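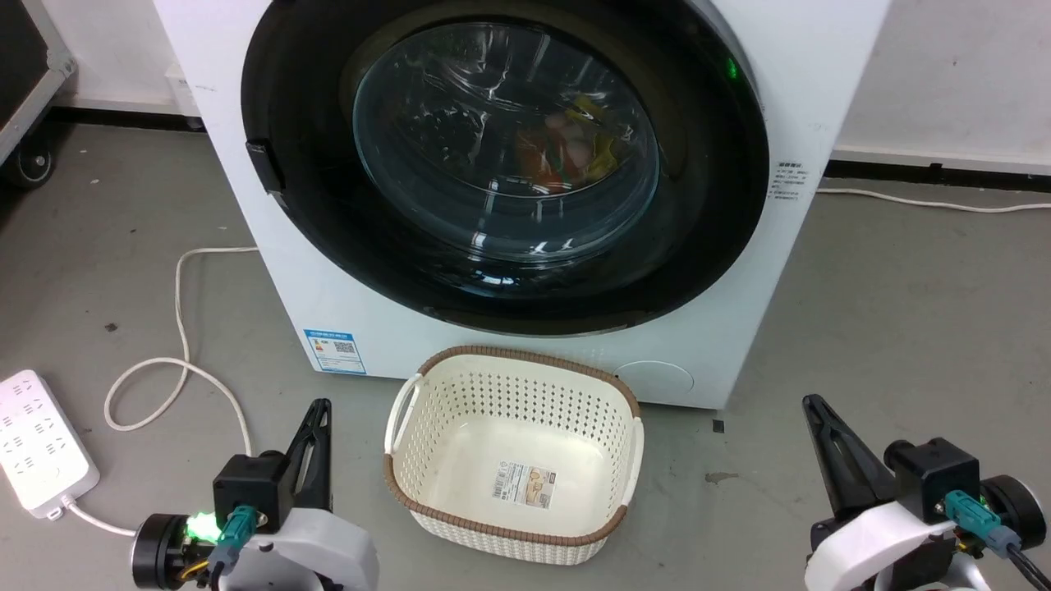

My sister has been asking me for years when a machine is going to do her laundry from one end to the other, so when the open day at Karkeck came up I put my name down right away, and on 25th February I drove the 17 miles out to Flornham with a thermos and far too many sandwiches. The laundry corner was the stop I cared about most. Two robot arms with black grippers faced an ordinary white front loader, with the colorful wash showing through the round window and an empty cream basket on the floor in front, and I thought, well, my basement looks just like that (minus the arms!). Godelieve Michiels, who led our group, let us stand there as long as we liked and answered everything, even my question about fabric softener.

What she told us was pretty plain. Opening the door is mostly fine these days. Pulling out the clothes is slower, and a tangled sheet can still use up a whole morning. Her team has made 800 practice runs at unloading, and she would trust the arms with towels but wouldn't hand them a sweater she liked. Folding was a subject she'd sooner take up over coffee — and we did, for a good long while.

After lunch we crossed the yard to the Diltgate side, where they work on shop chores. A shelf-stocking machine called Nicholas was putting away cereal boxes, and doing it nicely, I must say, at a pace that would drive my old store manager up the wall. Amber Meijer runs that room. She said boxes and cans are coming along, bagged salad is hard, and the mop is further off than people think.

So I had to call my sister and tell her to keep her laundry basket handy. She took it well. The next open day is in June, parking is free, and she wants to come along and ask about fitted sheets herself.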